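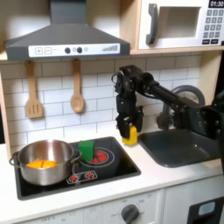

Moltanar Kitchen Bench - Manipulation Research Module

The Moltanar Kitchen Bench is a product of the Teneck laboratory equipment program. It provides a fixed setting in which a method for learning short pick-and-place tasks can be tested and repeated at other sites. The module is supplied to universities and public research organisations.

The method

Moltanar policies are trained in 2 stages. The first uses 2,000 recorded demonstrations from a range of benches. The second uses 25 demonstrations from the purchaser's own bench, with the wrist joint weighted more heavily than the others. Huia Pirihi and Nneka Obi developed the weighting scheme after early policies released blocks at the wrong angle.
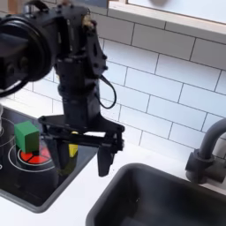

Gripper over the counter between stovetop and sink, with the green block on the red burner.

Test conditions

Each policy is assessed on 11 tasks. Objects are small, brightly coloured and easily replaced - blocks and play food are suitable. Starting positions are drawn from a printed schedule, and the operator does not touch the bench until the trial has been scored. A block that is set down outside the target area is recorded as a failure, even where the grasp itself was sound.

In the November trials, the 2-stage policy finished more tasks than a policy trained on local demonstrations alone. The gain was greatest for placement on the stovetop. Results for the sink were mixed, and Rangi Gilchrist is reviewing the scoring rule for objects that touch the rim.

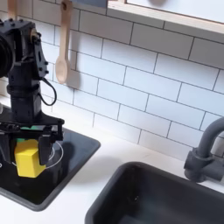
Yellow block held in the gripper at a stovetop burner ring.

Supply and support

Purchasers receive the task schedule, scoring sheets and training code. Arms are ordered separately. Sites using the Grimshaw controller should install the current settings file before calibration - earlier files do not record gripper closure.

Enquiries about loan units should be directed to Ataahua Ormsby, Equipment Services, Teneck.

Page last reviewed: Thursday, April 9, 2026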